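Bacs métalliques de récupération : un bon choix pour le tri de petites pièces ?
Rapport de projet d'étudiants - module « Matériel et organisation d'atelier »

Résumé

Notre groupe devait dire si des bacs en métal gris, achetés d'occasion, pouvaient remplacer les boîtes en plastique sur les postes de tri de l'atelier Banier. La consigne de départ supposait que oui. Après une série d'essais avec des blocs rectangulaires de couleur, nous sommes beaucoup moins affirmatifs que la consigne. Les bacs tiennent, ils ne glissent presque pas, ils se nettoient vite. Pour le reste, une bonne partie des avantages annoncés ne résiste pas à l'usage, et certains n'ont tout simplement jamais été vérifiés par ceux qui les annoncent.

1. Le point de départ

La fiche qui accompagnait le lot, rédigée par le revendeur Fumham, promettait un contenant « universel », « indestructible » et « adapté à tout type de tri ». Aucun de ces trois termes n'est défini dans le document. On n'y trouve pas de charge maximale, pas de méthode d'essai, pas de liste de pièces. Nous avons demandé des précisions et reçu en retour la même fiche, avec une mise en page différente.

La salle Fonseca, où se trouvent les postes, utilise depuis plusieurs années des boîtes en plastique transparentes de la gamme Zilteo. Elles sont rayées, quelques-unes sont fendues dans les angles, et leurs couvercles ont presque tous disparu. Personne ne les aime beaucoup. Cela explique sans doute l'enthousiasme pour le métal, mais un mauvais matériel en place ne rend pas le suivant bon.

Nous avons donc posé trois questions simples. Est-ce qu'on retrouve facilement une pièce au fond du bac ? Est-ce qu'on la reprend facilement ? Est-ce que le bac reste propre et stable pendant une séance ?

2. Le matériel

Le lot comptait 17 bacs, tous du même modèle en apparence, mais pas dans le même état. Nous en avons écarté un dont le bord était tordu et qui ne se posait plus à plat, ce qui laisse 16 bacs utilisables. La fiche parlait d'un état « proche du neuf ». Nous laissons au lecteur le soin d'apprécier cette formule après lecture de la section 4.

Les pièces à trier étaient des blocs rectangulaires de plusieurs teintes, choisis parce qu'ils étaient disponibles et non parce qu'ils ressemblaient à ce que l'atelier manipule d'habitude. C'est une première limite du travail. Un bloc à faces planes est une pièce facile. Une rondelle, un joint ou une vis à tête fraisée donneraient sûrement un autre tableau, et nous pensons plutôt qu'il serait pire.

La table est en bois clair. Nous avions envisagé d'ajouter un tapis antidérapant, puis nous y avons renoncé pour rester dans les conditions ordinaires du poste.

3. Déroulement

Chaque séance suivait le même ordre : bac vidé et essuyé, blocs déposés au fond, reprise pièce par pièce, puis remise en place. Nous avons fait 40 séances en tout, réparties entre le matin et la fin d'après-midi pour ne pas dépendre d'un seul éclairage. Les notes étaient prises à chaud, sur papier, et recopiées ensuite dans un tableau.

Nous avons d'abord noté chaque séance de 1 à 5 sur la « facilité de tri ». Au bout de quelques jours, il était clair que cette note mesurait surtout notre humeur. Deux membres du groupe, devant le même bac et les mêmes blocs, donnaient facilement deux points d'écart. Nous avons gardé les commentaires écrits et abandonné la note. Le tableau de départ reste consultable en annexe, mais nous déconseillons d'en tirer une moyenne.

4. Observations

4.1 Le fond et les reflets

Le fond est l'endroit où les promesses de la fiche passent le plus mal. Le métal gris y est marbré, avec des reflets troubles qui se déplacent quand on change de position. Une pièce sombre posée sur une zone claire se voit très bien. La même pièce sur une zone terne demande un second regard, et une pièce grise s'y perdrait probablement (nous n'en avions pas).

Nous avons aussi relevé deux petits trous ronds dans le fond. La fiche n'en dit rien. On peut supposer qu'ils servent à l'écoulement ou à la fixation, mais c'est une supposition, et nous préférons la présenter comme telle. Pour des blocs, ils ne gênent pas. Pour de la visserie fine, il faudrait au minimum les boucher avant usage. De loin, un trou sombre peut d'ailleurs passer pour une petite pièce oubliée, et l'erreur a été commise plusieurs fois pendant les relevés.

4.2 Les parois

Les parois sont inclinées et se resserrent vers un fond rectangulaire. L'argument habituel est que cette pente ramène les pièces vers le centre. Nous ne l'avons pas constaté avec les blocs : une pièce lâchée contre la paroi descend, puis reste là où elle touche le fond, souvent le long du bord. Or c'est justement contre le bord qu'elle est le plus pénible à reprendre, car il manque la place de passer de l'autre côté.

La position de la pièce compte davantage que la forme du bac. Un bloc bien parallèle à la paroi avant et collé à elle oblige à le faire pivoter ou à le tirer avant de le saisir. Un bloc posé de biais, avec une extrémité plus haute que l'autre, se prend presque tout de suite.
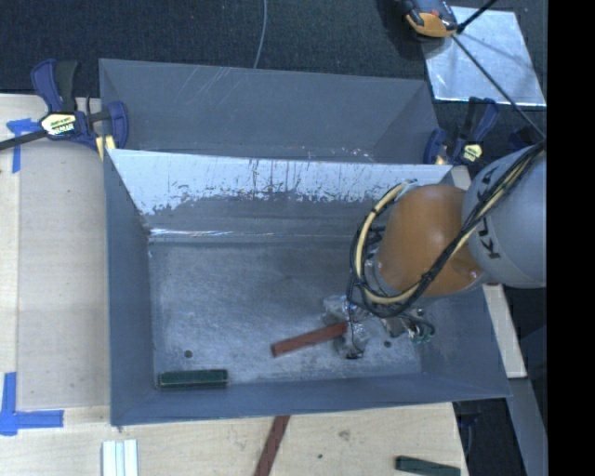 4.3 L'usure

Rayures, traînées, petites zones écaillées près des angles : l'usure est bien présente, surtout en haut des parois arrière, là où la surface claire laisse place à un gris plus mat avec une limite irrégulière. Nous ne savons pas si ces marques viennent d'un frottement, d'un produit de nettoyage ou du stockage. Le revendeur affirme que cela n'a « aucune incidence ». Sur la tenue mécanique, c'est possible. Sur la lisibilité du contenu, nous n'y croyons pas : une rayure sombre sur fond clair attire l'œil exactement comme le ferait une pièce fine.

Il faut toutefois être juste. Les boîtes en plastique de la salle sont rayées elles aussi, et leur transparence, qui était leur grand intérêt, a beaucoup baissé. La comparaison entre un métal usé et un plastique usé est moins défavorable au métal que nous le pensions au départ.

4.4 La stabilité

Sur ce point, la fiche a plutôt raison. Posé sur le bois, le bac ne bouge guère quand on pousse une pièce contre la paroi. Deux bacs placés l'un derrière l'autre se gênent en revanche un peu : le bord relevé de celui de devant cache le bas de celui de derrière, et il faut se lever ou se pencher pour en voir le fond. La disposition en ligne, côte à côte, prend plus de table mais évite cet inconvénient. Nous l'avons adoptée tard, ce qui affaiblit la comparaison entre les premières séances et les dernières.

4.5 Le bruit

Point absent de la fiche et absent aussi de notre protocole, ce qui est un oubli de notre part. Un bloc qui tombe dans un bac en métal s'entend dans toute la salle. Avec plusieurs postes en activité, la gêne est réelle. Une feuille de mousse au fond règle une partie du problème et supprime du même coup les reflets, mais elle retire aussi l'avantage du nettoyage rapide. Nous n'avons essayé cette solution que sur 3 bacs, à la fin du projet, et il serait malhonnête d'en faire un résultat.

5. Ce que nous ne pouvons pas affirmer

Nous ne pouvons pas dire que les bacs en métal font gagner du temps. Certains commentaires vont dans ce sens, d'autres dans le sens contraire, et nous n'avons pas chronométré les séances de façon assez régulière. Le temps de reprise dépend d'abord de la façon dont les blocs sont tombés.

Nous ne pouvons pas non plus nous prononcer sur la durée de vie. Quelques semaines d'essais ne disent rien sur plusieurs années, et le mot « indestructible » nous semble à retirer de toute note interne, même entre guillemets. Le bac tordu que nous avons mis de côté suffit à le contredire.

Enfin, les blocs étaient colorés. Du vert foncé ou du brun-rouge sur du gris, c'est un contraste confortable. L'atelier Banier trie surtout des pièces métalliques, donc grises sur gris. Tant que l'essai n'a pas été refait avec ces pièces, nos remarques sur la visibilité sont à prendre comme une estimation optimiste.

6. Recommandations

Garder les bacs pour les pièces encombrantes et de couleur franche, sur les postes où la table permet de les aligner.

Ne pas les utiliser pour la petite visserie sans avoir bouché les trous du fond et choisi un revêtement mat.

Refaire les essais avec des pièces réelles et un chronomètre, et confier les relevés à un groupe qui n'a pas lu la fiche du revendeur.

Conserver les boîtes Zilteo encore en bon état - il en reste - jusqu'à la fin de ces nouveaux essais. Le remplacement complet demandé dans la consigne nous paraît prématuré.

Annexes : tableau des séances (avec les notes abandonnées), copie de la fiche Fumham dans ses deux versions, plan des postes de la salle Fonseca.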